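Visit report: linen and clothing room, Koltham residential centre

Our party of three was received at 11 by Sheena Imrie, who runs the clothing room at Koltham. The visit had been arranged in September to compare folding practice with our own at Bultlow, where small garments still go back to residents in net bags.

Koltham handles 42 residents' clothing on one floor. Large items are shelved first. Small dark items are left until last and folded singly on a soft surface, with a red one in use during our visit. 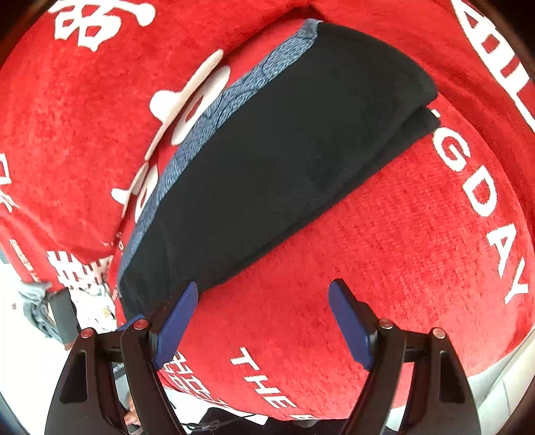 How is a pair of shorts or briefs folded at Koltham?
Flat, waistband to the top, one side brought over the other, then the lower part turned up if the drawer is shallow.

Anil Hegde asked about drawer depth. The older Lekach units are too shallow for a garment stood on edge, so everything in them lies flat. The newer units take upright folds, and Ms Imrie prefers these - the waistbands face up and residents can find a pair without emptying the drawer.

Marking is by sewn label. Heat-applied labels were tried and dropped after they lifted in the tumble dryer.

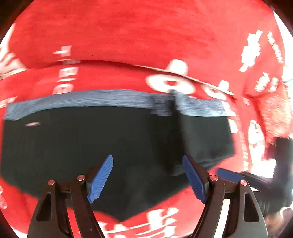 Elastic is checked at the same stage. A waistband that no longer springs back goes to Jolán Dudás for repair or replacement, and the resident's key worker is told.

We left at 3 with a copy of the folding sheet. Anil Marar will try it on one corridor at Bultlow before we order any drawers.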